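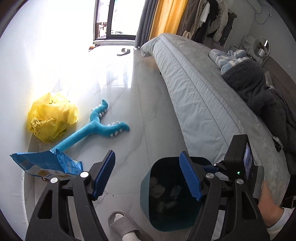
Reading time: 3 min

4.2 Data collection with the hand-held gripper

All demonstrations were recorded in lived-in homes, using the hand-held gripper introduced in Section 3. Operators were asked to leave the rooms as they found them. The recording protocol, written by Donal Corrigan, allows furniture to be moved only when it blocks a doorway. A session ended when the operator had worked through the task list or after 230 minutes, whichever came first.

The full set, which we call Torgate, holds 3,056 demonstrations from 62 homes. Tasks fall into 11 groups, of which floor pickup and waste disposal are the two used in this section. Bedrooms make up the largest share of floor pickup recordings. They are also the hardest rooms in the set for our segmentation step, as beds, bedding and hanging clothes leave little open floor and produce long, soft boundaries.

Figure 4. View from the wrist camera during a bedroom recording, jaws open, with a wastebasket between the blue finger pads. A crumpled yellow plastic bag, a turquoise plush toy and a blue and white paper bag lie on the floor to the left.

Figure 4 illustrates three properties of the data that affect training. First, both finger pads stay in view when the jaws are wide apart, so jaw opening can be estimated from the image alone. We compare this estimate against the encoder reading in Section 5.1. Second, the operator's body enters the image. A hand and forearm are visible at the lower right, and a slippered foot at the bottom. Neither would be present when the policy runs on an arm, and we mask both before training. Third, glossy floor tile reflects window light. A depth estimate taken over such an area is unreliable, and we drop depth as an input for all floor tasks.

4.3 Masking the operator

The mask is predicted per image by a small network trained on hand-labeled samples from the Jorkby subset. Pixels inside the mask are replaced with the mean color of the image. We tried filling the region with texture copied from the surrounding floor and found no gain in success rate, at a much higher cost in processing time. The mask network sometimes marks loose slippers as part of the operator. We did not correct these cases. A slipper is a valid target in only one of the floor pickup tasks, and recordings of that task were masked by hand.

4.4 Effect on waste disposal

We trained two policies on the same recordings, one with masking and one without, and ran both on the arm in the Grinau test apartment. The task is to pick up a single light item from the floor and release it over an open wastebasket. Item and basket positions were drawn from a fixed list shared by both policies.

The unmasked policy tended to stall after the grasp, with the jaws closed and the arm drifting toward the lower right of its view. The masked policy did not show this drift. Its remaining failures were mostly early releases, in which the item landed against the outer wall of the basket. Thin plastic bags were the most common item in these failures, as they often clung to one finger pad after the jaws had opened. Following Sukprasert, we count a clinging item as a failure even if it later falls into the basket.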